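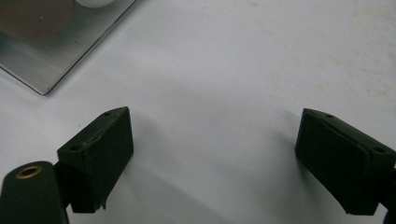
Household robots are on their way again, if you believe the people selling them. The latest claim comes from Netov, which told a small invited crowd in Jostham on 6 May 2024 that its kitchen helper would be ready to clear a table, load a rack and wipe down "within a year or two". We have heard that sort of thing before. The work it wants to take on is humble stuff. A metal plate lying on a white table, with something round and brown on it, is the kind of job most children are given before they are trusted with the kettle. For a pair of stiff gripper fingers it is still a fair test, because a flat plate gives them very little to get hold of and whatever is sitting on it is free to roll.

Netov says its system learns from watching people do the chore with a hand-held gripper, and that it has now taken in 1,128 short sessions of table work. Gediminas Kivi, who runs the project, said the machine managed to move a plate from table to rack in 70 per cent of its attempts last month. He called that "a very good number for where we are".

It may well be. It also means that three plates in every ten did not get where they were going, and Mr Kivi was less keen to talk about what became of those. Asked whether they had been dropped, he said that some had and that others were "put down in the wrong place or not picked up". The company would not give a split.

Nor was the clock on its side. One plate took the robot 30 seconds on a good run, from first reaching out to letting go. A tea for four at that speed, with cups and cutlery, is most of an evening. Mr Kivi said speed was the easy part and would come later. Other firms have told us that speed is the hard part and that accuracy would come later, so readers can choose.

Shop floors not convinced either

The picture is much the same in shops. Stokent, which runs a chain of canteens and farm shops, tried an earlier Netov arm behind the counter at its Holovko branch. It was meant to lay out trays and bring back used plates. The trial lasted 2 weeks and the arm has since gone back.

Jihad Saab, who manages the branch, was polite about it. "It was fine when everything was where it expected," he said. "Then somebody puts a plate down at an angle, or there's a bread roll on it, and you're stood there waiting while it has a think. My lot had cleared the next table by then."

He did say that staff liked having it there at quiet times, and that he would look at a newer one if the price came down. Netov has not given a price for either the shop arm or the home version.

The firm's answer is that tables are messy and that more practice will sort it out. It has people going over the same few moves at white tabletops, marks and all, with the gripper open wide and the plate off to one side.

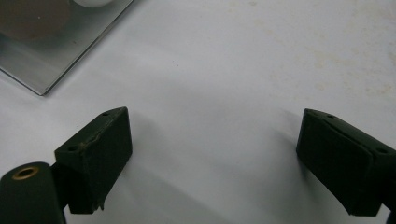 What happens next

Netov plans to put its kitchen helper into a handful of homes for a longer trial, with a member of its own staff present throughout. Mr Kivi would not say how many homes, or whether the staff member would be allowed to help — a point on which quite a lot of past demonstrations have turned. Mr Saab said he had not been asked to take part in another shop trial.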